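2026-07-14

Flakutero, side B, take 3. Notes while it's still in my ears.

Deneck's rough mix came back overnight and I listened twice on the nearfields, once on the kitchen radio. The claim was that re-amping the rhythm guitar through the small valve combo would "open up the middle". It hasn't. What I hear is the same guitar, 2 dB louder between the nose and the chin, and everybody being impressed by louder. Matched the levels by ear and then properly with the meter. Once matched I couldn't pick the re-amped one reliably. Wrote down my guesses, they were no better than tossing a coin.

So, question for whoever picks this up: what are we still doing to this record? The band tracked it in November, live, in the long room at Karakaya, and the drums from that weekend are the best thing on it. Everything since has been us. I went through the session and there are 449 clips in it now. A lot of those are single breaths moved by a hair. The vocal on the second song has been tuned, untuned, and tuned again by someone who didn't label the version.

Tried today:

Snare, high pass at 200 Hz on the top mic only. Takes away the box sound but also the bit of floor tom ringing in sympathy, and I like that bit. Put it back.

Room pair. Old setting had it gated, to my mind a gate on a room mic is a way of saying you should have picked another room. Opened it right up. The hi-hat is now too loud in the chorus, which I can live with, the drummer does hit it like that.

Tape emulation on the bus. Bypassed it for four songs and didn't miss it once. Werkia's plug-in has a knob marked Age. I would like to meet the person who can hear Age at 3.

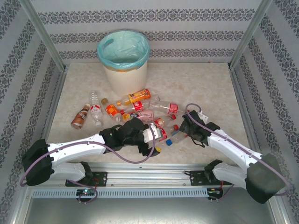 Deneck, by message just after lunch: you matched on loudness but you listened to the guitar alone, and in the mix it isn't a middle problem at all, it's that the re-amp is a few milliseconds late and that pushes it behind the snare. Try it with the bass in before you bin it.

Fair. Tried it with the bass in. There is a difference, I'll give it that, and the guitar does sit a touch further back. I'm not convinced that's an improvement, or that it couldn't be had by nudging the original DI track by the same amount and saving ourselves a whole extra file. Nudged the DI. Sounded near enough the same to me. Haven't done it blind yet, so don't quote this as a result. Left both in the session, muted the re-amp, named them so you can tell which is which (please, please keep doing this).

Then the keyboard part. The label wants it louder, on the grounds that it's "the hook". It comes in for one bar and goes away again. If it's the hook then it's a very shy one. Raised it 1 dB so we can say we raised it.

Vocal comp, song two. Went back to the guide vocal from Karakaya, the one with the cough in it, and laid it over the finished comp. The guide is flat on the long note and rushes the second verse. It also sounds like someone singing to other people. The comp sounds like someone filling in a form. I know this is the sort of thing people say when they're tired of a record, so I've left it overnight and will play both tomorrow before coffee, when I like nothing.

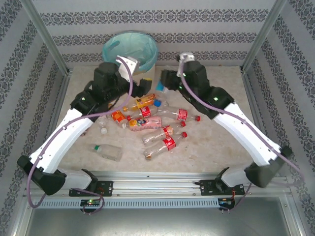 Workcell with both arms, bottles and the teal bin.

Headphone check at the end of the day. The bass drops out on the small speakers from the bridge on. Could be the phase flip somebody put on the DI. Flipped it back, bass returned, and now the bridge is boomy on the big ones. Roughly where we were a month ago, then.

Not touched: the fade on the last song. I've heard five opinions about where it should start and they all came from people who hadn't sat through the whole song first. It stays at the length the band played it until someone gives me a reason in words.

For the next session: blind test of nudged DI against re-amp, with the bass in and levels matched, ten goes each, guesses on paper. Render the Karakaya rough with no bus processing and put it first in the playlist without telling anyone what it is. Delete nothing. Backup is on the grey drive, second shelf, and the old one is still making that noise.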